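Cargo & Shipping Talk > Ships, Ports and Routes > Ro-Ro passage as a passenger, Momden to Olvera: who has done it?

hatchcoaming
Hi all! Longtime reader, first real thread. I finally booked a cabin on a vehicle carrier, the Jorness, leaving Momden on a Monday in November and getting into Olvera 10 days later. I have wanted to do this since I was a kid watching car ships come up the river from my grandma's porch, and I'm so excited I can hardly type. I'm packing already (yes, already).

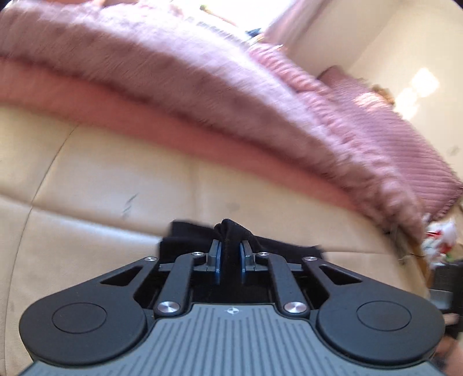
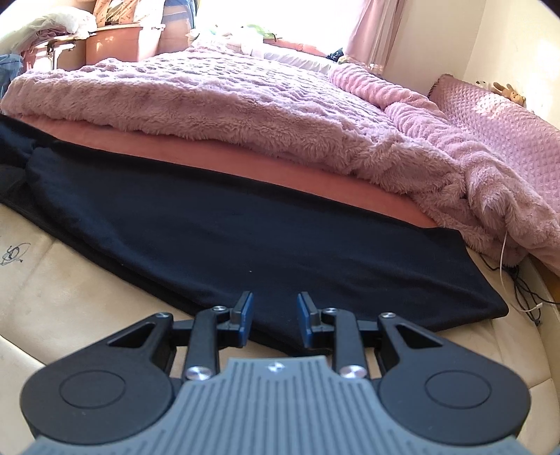 So, questions. How much are you allowed to see of the car decks? Is there anywhere outside to sit? And how firm is that Monday departure? The agent said "subject to cargo" and then changed the subject. I have a train ticket that gets me to Momden the same morning and I'd love to hear that's fine.

ballastbob
It is not fine! Change the train. I've done three of these trips and not one left on the day printed on the paper. Once we went out 14 hours early because a batch of excavators didn't show up and there was no point hanging around. The ship will not wait for you. You're the least important thing on the loading list.

Otherwise, congratulations, you're going to have a ball. Loading is the best part. Get on board as early as they'll let you and ask where you can stand to watch. The drivers come up the stern ramp one after another like beads on a string, park with a hand's width between mirrors, then all pile into a van and ride back down for the next bunch. I watched for five hours and forgot to eat.

quarterramp_kay
Jealous! I worked the Momden terminal for years on the lashing side, so a few things from the shore end.

You won't be walking the car decks on your own, period. With the ship at sea it's locked or off limits, and even in port you need somebody with you. But if you're polite and you ask the chief mate on a quiet day, there's a good chance of a tour. Wear closed shoes with a real sole. The decks have lashing holes everywhere and they'll grab a sandal every time.

Ask to see the hoistable decks. Whole floors that go up and down so they can fit a row of buses one trip and two layers of sedans the next. I never got tired of those.

hatchcoaming
Hoistable decks!! I didn't know they still moved them between trips. OK, train changed, I'm going in two nights before. Thank you both.

stowplan63
I'll be the grump. Vehicle carriers are a poor pick for a first cargo trip and I wish people would say so. They're a box. The accommodation sits up top, you've got a steel roof to look at, and the wind up there will take your hat and your glasses with it. A container ship gives you a bow you can walk to and sit on in peace. I did both in the same year and I'd go back on the container ship tomorrow.

ballastbob
Can't agree with you, stowplan. I've been on plenty of box boats where the bow was closed the whole way for weather, and all I saw from my cabin was the end of a container. On a car carrier you're above everything! You see the whole horizon. And she's in and out of port in a day or less, so there's always something going on.

stowplan63
In and out in a day is what I'm complaining about. You don't get ashore.

quarterramp_kay
You're both right, it depends on the trip. In winter I'd take the car carrier. Warm cabin, big windows. But stowplan has a point about the rolling. All that flat side catches the wind and they can move around a good bit. Hatchcoaming, bring whatever works for you for seasickness and start taking it before you feel bad.

lowbed_lena
Jumping in from the freight side! I ship farm machinery through Lostwood and I've sent combines and balers on that same route. If the Jorness calls at Lostwood on the way, get up and watch, whatever time it is. The combines go on under their own power, and the big odd pieces get rolled on with a tug and a low trailer. Last season I had a piece go aboard with so little room at the top of the ramp that I couldn't look. The port captain, Velimir Ristić, walked backward in front of it the whole way up with his hand in the air. Cool as anything. I'd have bought him dinner if he'd had time to eat it.

hatchcoaming
Lostwood is on my schedule as "possible." Now I'm praying for combines.

stowplan63
"Possible" means they'll decide the night before. I do hope you get it, though. Heavy cargo is worth getting out of bed for, I'll give you that.

ballastbob
Look at that, he's coming around.

stowplan63
I am not. Take a warm hat with a strap.

quarterramp_kay
One more thing, and it's boring: check your travel insurance. A lot of policies won't touch cargo ships, and most lines want to see a medical certificate before they let you up the gangway. Ask the agent for their form, don't use your doctor's. We had a passenger turned away at the gate over that, and he'd come a long way.

hatchcoaming
Just called the agent and there is indeed a form, and they hadn't sent it. You may have saved my whole trip, Kay! I'll post a report when I'm back, with as much about the hoistable decks as they let me see. Strap hat is on the list.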